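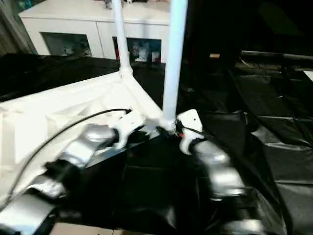

Search this site
Enter keyword
Go

Dravcombe store – small tents and plastic fittings, check sheet with my comments
Done 8 October 2019

I've gone through the small frame tents first and the moulded bits after, same order as September, so you can lay the two sheets side by side if you're that way inclined (I am!). Anything marked OK can go back on the shelf. Anything marked HOLD stays with me.

1. Floor sheeting down and flat – OK
The black plastic sheeting is still the best thing we've bought for this job. White poles show up beautifully on it and so does any grit. It is slippery in socks though, so shoes on please, and smooth out the ruck by the door before you carry anything over it.

2. Poles, straightness – OK
Rolled each one along the bench before building. One Dellden pole has a very slight bow to it, which it also had in September, and it hasn't got any worse. I've left it in use.

3. Pole ends – OK with a comment
No splits. Two had a rough lip on the end that would catch a sleeve or a thumb, so I took it off with fine paper and wiped them over. If you find another, do the same, and do it outside because the dust gets everywhere.

4. Corner joints – one HOLD
My least favourite part of the sheet. Each pole should push into its corner up to the stop and stay there when you let go. All the Dellden corners were lovely and snug. One Katona corner has gone sloppy on one leg – it holds if the fabric is on and pulling, but lift the bare frame and the pole slides straight out. Labelled and in my drawer. Please don't wrap tape round the pole to take up the slack, I've peeled off enough of that already.

5. Fabric panels, seams and tears – OK
Checked both sides against the window. A pulled thread on one side wall, no hole. Creases are fine, they come out of the bag creased and they'll stay creased, I'm not ironing a tent.

6. Fabric tension – OK
Press the middle of the panel with a flat hand. It should give a bit and come back. If you have to fight the last corner on, you've probably got a long pole where a short one goes. I did exactly that on the first one and spent ages blaming the fabric.

7. Stability of finished frame – OK
Gentle push at each top corner in turn. The frame may lean, the feet shouldn't lift. Still no good outdoors in any wind at all, and I'd like that written on the bags in bigger letters.

8. Pinch points – comment
Hands clear of the corner when a second person is feeding in the other pole. I got a nip on the side of my finger last time and it was entirely my own doing. Say "in" out loud before you push. It feels daft but it works.

Now the moulded fittings, which came over in the Sunus box with no paperwork worth having.

9. Box contents against stock book – comment
Stock book line 2,159 says 36 fittings and 36 is what I got, counted twice. The line above it, 1,736, is for something we gave away ages ago and ought to be struck out.
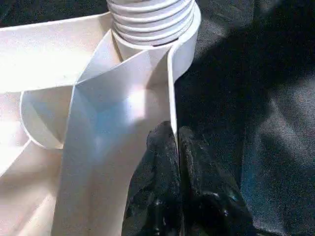
10. Threads and collars – OK
Threads go first on these, so start at the neck and work down. Run a fingernail across the ridges and feel for a flat or a chewed bit, then try a cap you know is good. It ought to spin on without a wobble. After that, look where the neck meets the collar. A thin dark gap along the side below the lowest ridge, like the one on this white piece, is something I'd look into with a torch, to see that it's clear of grit and that there's no crack hiding in it. I found none on any of them.

11. Vanes and folds – OK
The creases are where I'd expect trouble, so bend each vane very lightly and watch the fold. White lines that weren't there before mean HOLD. Tilt the thing about as you go, as shiny patches on white plastic will hide a hairline crack completely.

12. Thin edges and fins – OK with a comment
Not sharp as such, but narrow enough to be unpleasant if you grab one in a hurry. Pick fittings up by the neck. Don't stack anything on top of them either – one had a little nick in its edge, and I've smoothed that off.

13. Storage – needs doing
They're back in the Sunus box for now with some grey cloth between layers. I'd like a proper divided tray. I've asked before and I'm asking again.

Still to do:
New corner for the Katona frame.
Bigger lettering on the tent bags.
Divided tray.
Strike out line 1,736.
More fine paper, we're down to the last sheet.

Next check in the usual slot, sooner if anything gets dropped. If you do drop something, leave a note on top of it and I'll have a look.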